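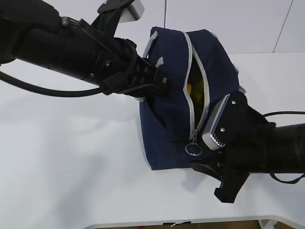 Navy blue bag with light gray piping, zipper partly open.

September 2020

The review of soft storage continued at the Misutgate office. The navy bag was taken up first, as it has been the subject of two earlier entries and remains without a decision. Its sides are soft and do not keep a firm shape. The zipper runs across the top and down the front, and the ring pull hangs low, near the bottom edge. With the zipper partly open, a yellow item can be seen inside.

Wakana Sasaki asked that the bag be kept for small supplies and entered on the shelf list as number 762. I agreed, subject to the approval of the Botia office, which paid for the original order in March. The light gray tab at the upper edge is to be left as it is – an earlier proposal to sew a name label over it has been withdrawn.

The meeting on this matter lasted 45 minutes, longer than the agenda allowed. The remainder of the time was given to the Vukow delivery, where two cartons are still missing from the record. A letter has been drafted and will be sent once the carton numbers are confirmed.

Shelf space was also discussed. The lower shelf is to be cleared before the next delivery – the key to that cabinet is with the front desk and must be signed for.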